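Teaching a robot by demonstration

Teaching by demonstration means getting a robot to do a job by showing it the job, either by taking hold of the arm and moving it yourself or by driving it from a distance with some sort of controller. I've been keeping this entry for the Drornow wiki since I started there, and I've rewritten it so often that it now sounds like me talking, so I've stopped fighting that.

Two main ways of doing it

The older way is guiding by hand. You put the arm into a slack mode where the motors only hold up its own weight, grab it near the wrist and walk it through the movement while it records its joint angles. It's lovely for beginners! My first go at Virovdale was wiping a tray, and I had something usable before lunch. The trouble is that your own arms get in the way of the cameras, and anything with two robot arms turns into a wrestling match.

The other way is remote control, usually called teleoperation. The operator holds a controller (or a small copy of the arm, if the budget stretches) and the robot follows. You only get to use what the robot can see, so if a human can't manage the task from the robot's own cameras, there's not much hope for the program that learns from it. Spyros Karagiannis, who trained me, made every new operator spend a morning with the wrist view alone. I hated it and I now make people do the same.

What gets recorded

One run from start to finish is called an episode or a demo. It holds the camera pictures, the joint positions, the gripper opening and whatever command the operator was sending, all stamped with the time. At Drornow we ask for 50 demos before anybody trains anything. The biggest set I've worked on, Kjærgaard, came to 184, and I threw out 23 of them for dithering — long stretches where the operator hovered over the target and couldn't decide. A learner copies hovering beautifully.

Practising in simulation

Plenty of this can be done in a simulator, with the same controller driving a drawn robot in a drawn room. Nothing gets broken and you can reset in a second.

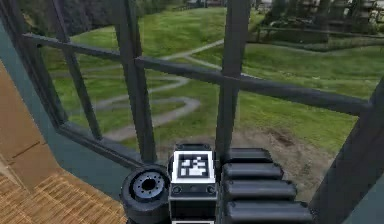 It's also a cheap way to find out that your controller is mapped backwards, which I've done twice. Sliding and pushing tasks carry over to a real arm fairly well in my experience. Soft things like cloth don't, and I'd go straight to the real robot for those.

Some teams record a few demos and let software shift the starting positions to make lots more. Esik, our in-house tool, will turn a small batch into 1,000 overnight. I check a handful by eye each time and still find the odd one where the gripper goes neatly through a cupboard door.

Common faults

Going too fast is the big one, then pausing, then changing your approach halfway through a batch. Pick one way of doing the task and stick to it, at least until the first model has been trained. Recoveries are worth keeping, though. If you fumble a grasp and put it right calmly, leave it in.

See also: controller setup, camera calibration, episode trimming.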